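About Ekbridge

Ekbridge sets up, maintains and repairs small robot cells. The workshop is in Flasville, and most of the work comes from labs, colleges and light manufacturers running a single arm at a bench. Elżbieta Czerwiński started the business after eight years in machine maintenance. Dariusz Wilczyńska joined later and looks after controls and wiring.

Our reference cell is called Plota. It carries one arm and one two-finger gripper, and every procedure we use at a customer's site is tried on it first. The service routine is fixed:

Every 100 hours the finger faces are cleaned and checked for wear, and rail fasteners are checked against their torque marks.

Every 500 hours the tool centre point is re-taught, the wrist cable is inspected along its full length, and the work surface is levelled to the base.

Fingers are replaced in pairs. Mixing a worn finger with a new one shifts the grip centre, and the offset then gets chased through software for a week. Panels are kept in service while they remain flat — surface scratches are logged but are no grounds for replacement.

Call-outs are handled by the Stępień desk, named after the street we first rented on. Phones are answered from 8 in the morning, every day except Sunday.

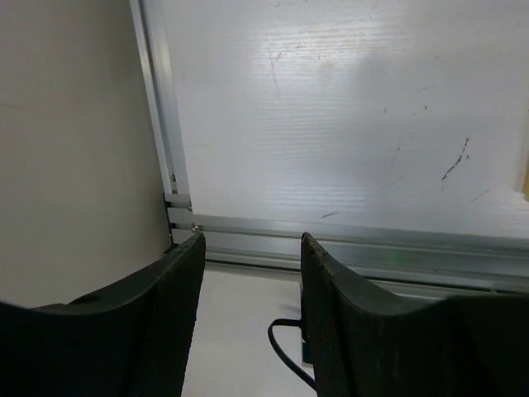

How long does a cell need to be offline for the 500-hour service?

Allow one working day. The mechanical checks are finished by early afternoon, and the remaining time goes to re-teaching and a test run at reduced speed.

14 shares
2 comments

Marg T.
Do you service older controllers, or only current ones?

benchfitter
Had our finger pair swapped in March. Grip centre has stayed put. Labelling on the new cable could be clearer.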